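Handout 4: Notes on the open day at Drasteck
Course: Introduction to Robot Learning
Prepared by Ottilie Pfister, 16 October 2022

Read these before the next session, and bring the sheet you filled in during the visit. If you missed the trip, the notes should give you enough to follow the discussion, but please get hold of somebody's sketches as well!

## Getting our bearings

Drasteck rents two floors of an old thread mill (the date over the door is 1886, and yes, the stairs feel like it). The upper floor is where arms get bolted together and tested. The lower floor is where people teach them, and that was the part I most wanted you to see. We had 19 students with us, split into two groups, with Tane Kereama taking the first group down while Hannelore Zaugg kept the second one upstairs with the arms.

The project we followed is called Plendis. Its goal is easy to say and very hard to do: a two-armed robot that can pack, unpack and tidy ordinary belongings on an ordinary table. Bags, boxes, packets, pens. All the stuff that bends, slides or flops over when you touch it.

## Teaching without a robot

I loved this part, and I think most of you did too. The people at the tables don't drive a robot with a joystick. They hold a gripper in each hand and do the job themselves, while a camera worn on the head records what they see. Later, the recordings are used to train the controller.

Why go to the trouble of holding grippers? Think back to Handout 2, where we talked about the *embodiment gap*. A human hand has fingers, a thumb, a palm and a great sense of touch. A simple gripper has two surfaces that close. If you record bare hands, much of what you capture can't be copied by the machine. Put the gripper in the person's hand and the person has to solve the problem the way the machine will – with one pinch per side.
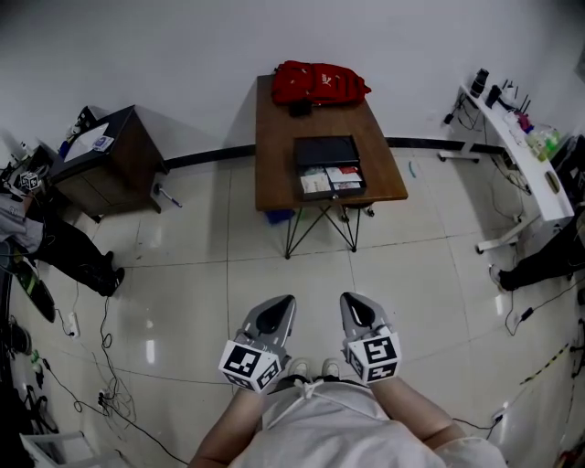 *Fig. 1. Hand-held grippers at a work table, seen from head height. Note the patterned marker block on each one.*

The marker blocks got the most questions, so let's go over them properly. Each block carries black-and-white square patterns on more than one face. A camera that knows the pattern and its real size can work out where the block is and how it is turned. Since the block is fixed to the gripper, you then know where the gripper is too. Several faces matter because wrists turn all the time, and a face that is in plain view at one moment may be pointing away the next.

Look at the two blocks in Fig. 1 and ask yourself which faces a head camera could use. Then imagine the right wrist rolling a quarter turn. Which ones now?

## What the demonstrator told us

Myung-ja Shim gave the floor talk. My notes, tidied up a little:

- A session lasts 30 minutes, then you rest your hands. Tired people get sloppy, and the sloppiness ends up in the data.
- Start each recording with the grippers apart and empty. It makes the start of a task easy to find later.
- Look at what you are about to grab. The camera goes where your head goes!
- If you drop something, pick it up and carry on. Recoveries are worth keeping.
- Move the objects between recordings. A backpack that always lies the same way teaches the robot one backpack pose and very little else.

That fourth point surprised a lot of people. Mechthild Stöckli asked whether dropped items should be cut out, and Myung-ja's answer was that an earlier model, Esteban, had been trained on clean recordings only. It did nicely until its first slip and then had no idea what to do. Great question, great answer.

## Terms to know

**Demonstration:** one recorded run of a task, from start pose to finish.

**Pose:** position plus orientation. Three numbers for where, three for how it is turned.

**Occlusion:** something blocking the view of something else. Forearms are frequent offenders.

**Bimanual task:** one that needs both hands working together, like holding a bag open while putting a packet in.

## For next time

1. Choose two objects from Fig. 1 and explain which would be harder for a two-surface gripper to pick up, and why. Sketches welcome.
2. Write a 15-step plan for moving one packet from an open box into a backpack. Mark every step that needs both hands.
3. Read the Grernemeck chapter on marker tracking. Skip the proofs if you like, but do look at the part on occlusion.

Hannelore has offered to answer follow-up questions by email, so send me yours and I'll pass them on in one batch.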